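Workshop notebook, August
Goal nets and corner flags, Orodwood ground

Net for the far goal came back from Baumgart with 12 clips missing along the crossbar. Fitted spares from the Nelteck tub. Side tension is still slack on the left post — retie before the Junditero match.

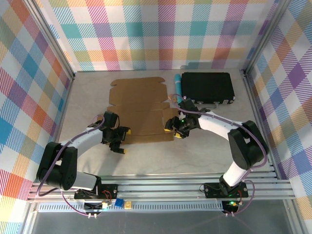

Corner flag bases next. Remedios Malabanan wants them posted to the away ground in flat mailers, four to a parcel. The brown die-cut blank opened out on the pale table is the type she means, with the creases already in it. Each base weighs 400 g, so the tabs need taping as well as folding.

Ball pressures checked at 4 pm. Two match balls low, pumped up and left overnight. The training balls can wait.

Flag poles: sanded the splits on the old ones and cut the new one to length. Spring at the foot sticks when bent right over, try grease.

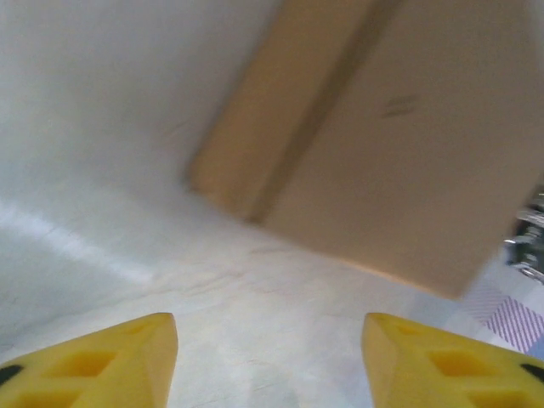
To do

Order 140 net clips, white.
Ask Remedios which flags are going, plain or quartered.
Recheck the two balls — if either has dropped, change the valve.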